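Home | Forums | Automation | Chores and shop floor | Search | Log in
Last updated: Sunday

Thread: Table clearing – are we there yet?

tormach_ted
Narlow's sales sheet says their arm "clears and sorts a work surface unattended." We have 13 benches at the Brestley shop and I'd like to believe it. Has anyone measured a parallel gripper on ordinary clutter? I mean flat stuff, trash, things with no CAD model. Bin picking of machined parts doesn't count.

lowbacklash
Rigid parts are fine. Thin film is where the cycle time goes. A flat wrapper has almost no height, so the fingertips have to come down to the surface and scrape, and if the wrapper is in a tray there is a rim to clear as well. The Walkers shortbread one below is a fair test, with the end of it up over the tray edge. I'd approach from that end.
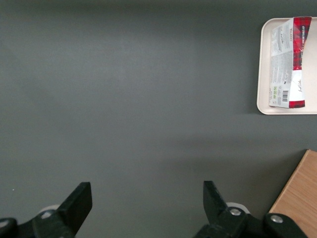 kerf_and_co
Suction. Every time this comes up someone spends a page on finger geometry when a 3000 dollar arm with a cup on it would lift film all day.

lowbacklash
Suction works on flat, clean film. Creased film leaks at the cup lip. You can run a bigger pump and live with the noise, but then you also need a tool change for the next item, and that costs more time than the scrape does.

kerf_and_co
Depends on the cup. Bellows type, soft durometer. We run them on bagged fasteners at Haltden and the miss rate is low enough that I stopped logging it.

tormach_ted
Bagged fasteners have weight pulling the bag tight. An empty wrapper doesn't. I'd want the log.

jiang_user_2
We have the Jiang controller on ours. Out of 600 attempts on mixed items, nearly all the failures were film, paper or cloth. Bottles and small solid objects were close to boring. I would not call that household ready. Half of what is on my kitchen table is paper.

kerf_and_co
So it can do half the table. My dishwasher doesn't put the plates away either and I still bought one.

lowbacklash
Your dishwasher doesn't drop the plates if you load it crooked. The easy half is a bottle and something small and solid on open gray tabletop, with room on every side for the fingers. Red Coca-Cola bottle, small yellow piece, plain background. Grasp planning there is a solved problem as far as I'm concerned. What isn't solved is knowing which one is trash.

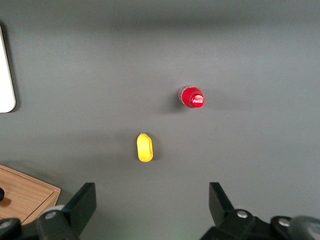 Guangming Lei
Forum moderator, Automation section

Moved this over from General. Two points before it goes around again.

First, "unattended" on a sales sheet has no agreed meaning. Ask the vendor for mean time between interventions, on your items, at your lighting. If they quote pick success instead, multiply it out. With around 50 items per bench, even a good pick rate leaves someone walking over to help on most benches.

Second, sorting and clearing are separate jobs. Clearing only needs a grasp and a bin. Sorting needs a rule for every object, and somebody has to write the rule down. Most of the shops that told me their cell failed had never written one.

tormach_ted
OK, that's useful. I'll ask Narlow for interventions per shift. For what it's worth the person who wipes down our benches now takes 3 minutes each and also notices when a vise is loose.

kerf_and_co
Try a bellows cup before you sign anything.

jiang_user_2
Ted, if they give you a number, ask whether paper was in the test set. Ours wasn't in the first demo – we found out after delivery.

Contact the moderators | Copyright belongs to the individual posters | Back to top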